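Bimanual cloth work: what are your table rules?
Board: Two-Arm Setups > Good Practice
5 replies

fanport_kel
Started this topic

We just wrapped the first big batch of folding and unfolding episodes at Fanport and I'm still buzzing from it. 2,166 episodes in, and we finally have a one-page rule sheet the whole shift agrees on (mostly!). I'd love to hear what other two-arm people put on theirs, so I'll go first.

Both grippers open and parked before anyone reaches over the table. Not paused, parked.
Cable loops get checked at full reach, with both arms crossed as far as they'll ever cross, at the start of every shift.
One cloth per episode. If it slides off the table, the episode is marked failed and you start a new one. No nudging it back.
Max pull between the grippers is set in software, and operators don't get to change it.
Props stay on the table between episodes, but they have to move. 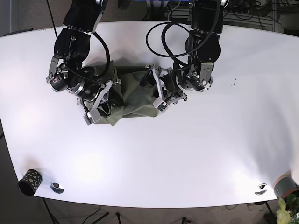

The last one is the rule I'm proudest of. In our early February runs everything except the cloth lived in the same spot for days, and the policy we trained got weirdly lost as soon as somebody tidied up. Now whoever resets the cloth also shifts at least one other thing. Takes two seconds and the difference in our tests was huge.

What's on your list?

----

grommetlife
Reply 1

Love this. Ours is close, but I'd fight you on the props. We run a bare table for the first 636 episodes of any new task and only then bring in clutter. You get a clean baseline, and when something goes wrong later you know where to look. If you start messy you can't tell whether the arm missed the cloth edge because the edge is hard or because there was a cup next to it.

Full agreement on parked vs. paused. We had a paused arm sag when someone hit the wrong switch and it came down right where a hand had been. No injury, big scare, new rule by lunch.

----

tessellate
Reply 2

Gotta disagree with grommetlife. A bare-table baseline is nice for a report, but then you've got 636 episodes that look like nowhere anyone would ever use the thing. Start messy!

My bigger question for kel is the pull limit. Per gripper or between the two? We followed the Conon handbook to start with and it only talks about grip force at each finger. That doesn't cover two arms quietly having a tug of war through a dish towel. You can be well inside the limit on both sides and still be loading the wrists the whole time.

----

fanport_kel
Reply 3

Between the two. We watch joint current on both sides, and if they climb together for longer than half a second, both arms stop and hold. We tried stop and release first and I hated it. The cloth snaps, the fingers spring, and everyone at the table jumps.

And grommetlife, fair point on knowing where to look. We tag each episode with what was out on the table, so we can pull the near-empty ones later if we want a baseline. Best of both, I think? The tagging is boring but it's one dropdown.

----

bradico_night_shift
Reply 4

Cables. Please, everybody, put more on your sheet about cables.

Checking the loops at full reach is great, but do it at the closest pose too, when the hands are nearly touching. That's when the slack has nowhere to go and bulges into the workspace. We shortened ours so they behaved up close and then yanked a connector on a long reach, so now we check 5 poses and write the date on a strip of tape at the base. And anything running along the floor goes in a cover if people walk there, even if it's "just for today."

I'm also with tessellate on messy tables. We did the Conceição laundry pilot with bare ones and had to redo most of it.

----

grommetlife
Reply 5

OK, the dropdown idea is better than what we do and I'm stealing it. Still keeping my bare-table start, though, you won't talk me out of it. On hold vs. release: do you let the operator open the grippers from the hold, or do they have to park first? Ours opens one side only, always the same one, so nothing springs. I can post our sheet tomorrow morning if people want to compare line by line.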